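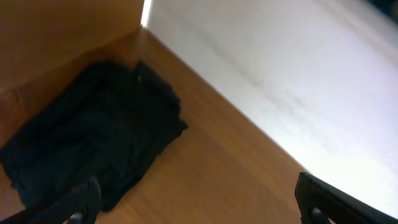
One reader of the April draft objected that a rule on grip release has no place in a standard for soft goods, as a piece of cloth can't be harmed by being let go. We took the point seriously, and clause 3 was rewritten as a result. The objection holds for the cloth. It doesn't hold for the person who reaches in when a fold has caught and the arm is still live.

3.2 Rules for stopping and reaching in

The Walleteck rules treat an arm handling fabric as being in one of two states. In the open state the fingers are spread and hold nothing, and the arm may be paused from the bench. In the contact state a finger is against the fabric, and a pause is not enough – the drive must be off before anyone puts a hand near the work. Figure 2 gives a wrist view for each colour of cloth.

Figure 2. Black cloth, fingers apart (first view); teal cloth, with a finger against the gathered fabric (second view).

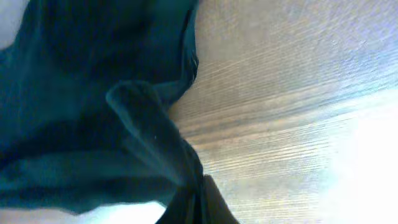
The Flirdale site had been using a single rule for both states, and its log of more than 3000 runs shows why this was hard to keep. Operators were told to cut the drive every time. In practice they paused the arm for small jobs, such as straightening a hem, and wrote it up as a full stop. The log can't tell us how often. Ruangrit kept separate entries for pauses and stops from the beginning, and we have used its form with minor changes to the wording.

We also recommend that the state be shown on a light at the bench. Wrist camera views are useful for review afterward, but dark fabric and dark fingers are hard to tell apart on a small screen, and an operator shouldn't have to judge contact that way. Sites that can't fit a light should treat every pause as the contact state until one is installed.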